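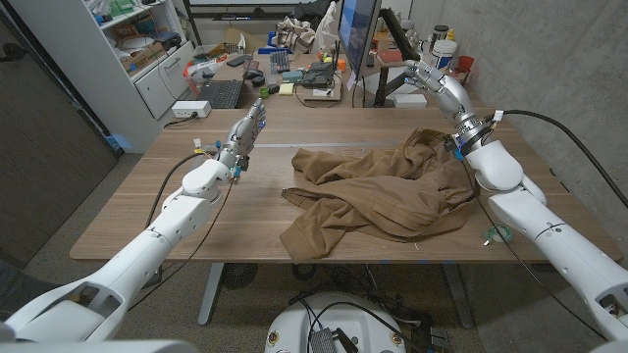
Brown hoodie or jacket on the desk, sleeve out, waiting its turn. A Wednesday in July.

1/ I've been meaning to write down how I fold a hoodie for ages now, mostly for the person (you know who you are!) who asked me last winter and got a very rambling voice memo in return. So, a thread, with a cup of coffee next to me and no particular hurry.

2/ First, the starting point. I used to pull things out of the dryer one at a time and try to fold them in midair against my chest, like my grandmother did with towels. She could do it. I've got shorter arms and no patience, and everything I made that way looked like a bread roll.

3/ A desk is so much better. Any flat top you can stand at will do, and a desk is a nicer height than a bed, which I say as someone who folded on the bed for years and had the back to show for it. Drop the thing in a heap, bunched up as it likes, then go looking for a cuff.

4/ Always the cuff! People grab the hood first, or a fistful of the middle, and then they're just moving the heap around. The ribbed part is easy to find with your fingers even when the rest is one big brown wrinkle, and once you have one cuff you can follow the sleeve right up to the shoulder.

5/ Do that on both sides, pull the shoulders apart, and let the body fall flat. I go front side down. I know plenty of you go front side up and I've read your messages, all of them, and I still love you.

6/ Now smooth it. Flat hands, from the middle out. I give this part a good 15 seconds and it does more for the finished fold than anything that comes after. If there's a zipper, close it before you start (I forget this every single time and have to go back).

7/ Sleeves across the back, one and then the other, lying straight along the shoulders and then turned down so the cuffs point at the hem. Sides in toward the middle. Hood down flat over the sleeves. You should have a long, fat rectangle, a bit like a sleeping bag for a cat.

8/ Then bring the hem up in thirds. If you've got a drawer, stand it on its edge, and if you've got a shelf, lay it down with the rounded side facing you. Mine go in one of those Ekora fabric bins, which I bought for yarn, and the yarn has never seen the inside of it.

9/ Somebody asked about rolling. I roll for suitcases and I fold for home. Rolled hoodies come undone in a drawer the minute you reach for the one at the back, and then you've got the heap again, only now it's in the drawer.

10/ Softer ones are harder, by the way. Those lovely slouchy tan-brown jackets that feel like a blanket will slide around on a smooth tabletop, so hold the shoulder down with one hand while the other does the sleeve. Don't try to hurry them. It's a lot like putting a coat on a toddler.

11/ My drawer is 36 inches wide and it takes all of my hoodies standing up, plus two sweaters I keep promising to mend. I'll do sweaters another day, they need their own thread and probably more coffee. Tell me how you do your hoods, I'm curious about the tuck-it-inside crowd!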